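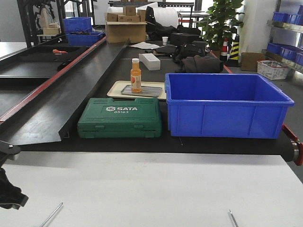 Belt station with the green case and the blue bin, fixed camera

From: Veronika Kovács
To: skornura-data
Subject: Re: bin episodes, what to keep

Santeri Ikonen wrote on 9/18/21:
> I went through the wrist camera files for the Pullel task last night.
> Over 30 episodes have heavy blur while the arm is moving. Do we
> drop them before training or leave them in? Also, are we still
> varying the objects behind the belt?

Leave them in for now. The arm will move that fast when the policy runs, so the policy should see it. What I would drop is any episode where the blur lasts into the grasp itself. Bilyk has a script that scores sharpness per image, and I'll ask for a copy.

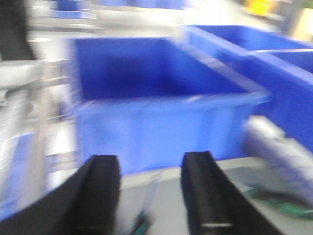
The bins are my bigger worry. They are all the same blue, and when one overlaps another the labelers disagree about which rim is which. Please write the target bin into the episode notes before you start, and use the fixed camera to settle any doubt.

On the second question, yes. Change the clutter every 11 episodes and keep the lights as they are. Two operators per shift is enough.

I still need the notes for batch 6.

Veronika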